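4. Sorting and loading

Do this before you touch the panel. Covura 629 washer only; if you have the older Verbruggen drum see section 9, the loads are different.

1. Empty all pockets. Coins end up in the drain filter (section 7) and you will be the one cleaning it.
2. Close zippers. Undo buttons, including collar buttons on shirts.
3. Split by color. Whites, pales, darks. New reds and new denim on their own for the first two washes.
4. Split again by weight. Towels with towels. Don't mix towels and knit shirts, the shirts pill.
5. Look for stains under a good light. Treat now, wait 19 minutes, then load. Dryer heat sets whatever is left.

NOTE: Clerkinance pre-treat is fine on cotton and most blends. Not on silk or wool. Test on an inside seam if unsure.

Polo shirts and other knits: lay each one on a table first, pull the sleeves right side out, flip the collar up. Then turn the whole shirt inside out and drop it in loosely. Dont fold.

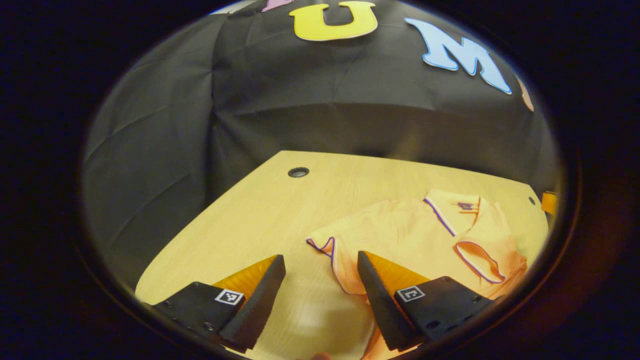

Fig. 4-2. Pale polo shirt on the table, before flattening.

6. Load the drum. Max dry weight is 5 kg for mixed cotton, half that for knits and delicates. You should be able to get a hand in flat on top of the load.
7. Check the door seal. No sleeves, no drawstrings caught in it. Push door until it clicks.
8. Detergent in the left drawer, softener in the right. Stay under the line. Too much foam trips the level sensor and the cycle stops at rinse.

CAUTION: Do not wash anything that has had gasoline, solvent or cooking oil on it. Fire risk in the dryer, even after a full wash.

CAUTION: Do not force the door. Lock releases two minutes after the drum stops. If it's still locked after that, go to section 8.

4.1 Picking a cycle

Cottons: everyday stuff, warm.
Knits: polos, tees, thin sweaters. Cold, slow spin.
Heavy: towels, jeans. Spins up to 2000 rpm so the machine must be level, see secton 2.
Rinse only: swimwear, or if you overdid the detergent.

Turn dial, wait for the light, press Start. To add an item press Pause, only works in the first few minutes. After that drain and start over.

NOTE: Worley stackable kit owners, spin is capped at medium whatever the dial says. Normal.

Take clothes out when the tone sounds. Knits dry flat or on a wide hanger. Leave the door open a bit between loads.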